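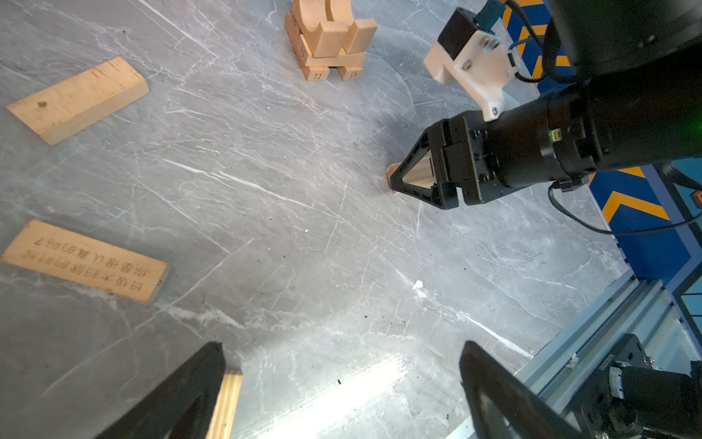 Heletex Clullano attendance register for language schools

Clullano is a wall-mounted sign-in terminal with record-keeping software, made for language schools that teach students from overseas. Students touch a card to the reader when they arrive and again when they leave. The times go straight into the school's attendance record, and the office can print a report for any student or class.

The standard terminal holds records for up to 192 students. Larger schools can link a second terminal at no extra licence cost. If the network goes down, the terminal keeps its entries for five days and sends them on when the connection returns.

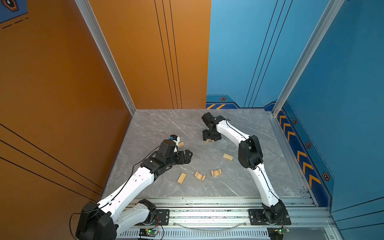
Classes and rooms are set up in the timetable screen. Each class has a teacher, a level, a room and a weekly number of taught hours. Classes can be moved between rooms during term without losing past entries. Each room is also given a colour, which shows on the terminal and on printed timetables. Strong colours that differ clearly work best, such as the orange and blue of the walls in the picture, and pale greys are harder to read on the small screen. Colours can be changed at any time.

Absence alerts are sent by email. You choose how many missed hours trigger an alert and who receives it. Authorised absences, such as illness or an appointment about a visa, are entered by the office and shown separately in reports.
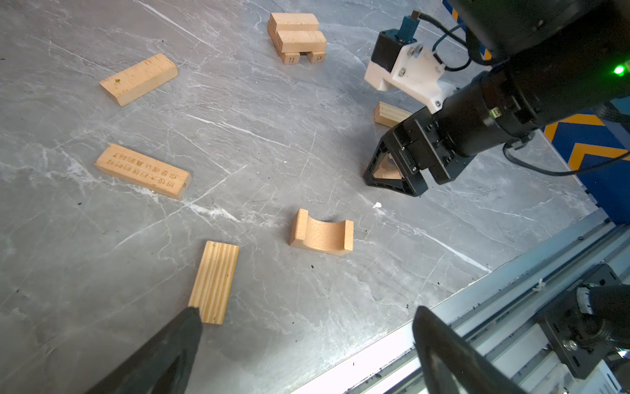

Document dates are kept in the same student file. Enter the expiry date of a passport or visa and the software sends a reminder 91 days before. Clullano does not check a student's immigration status and does not send data to any government body. Schools remain responsible for their own reporting duties.

In the box
Terminal with wall bracket
Power supply and network cable
Student cards, 192
Staff cards, 5
Printed setup guide
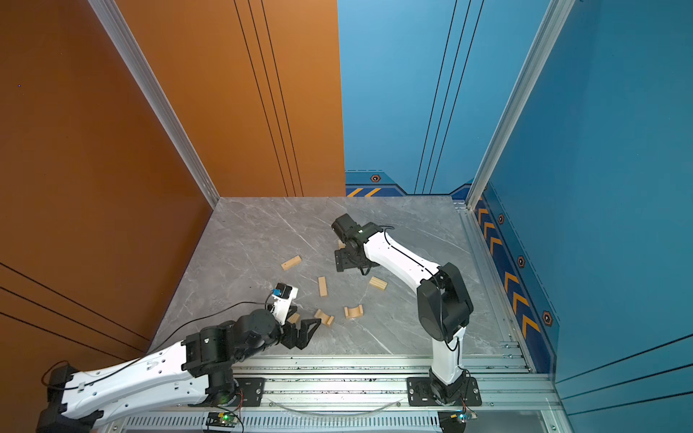 The older Ansari cards can still be used and do not need to be registered again. Ansari readers are no longer supplied, but spare parts will be available until March.

Guarantee: 2 years, parts and labour
Orders and returns: Heletex, Seltthorpe
Page updated: 2022-10-10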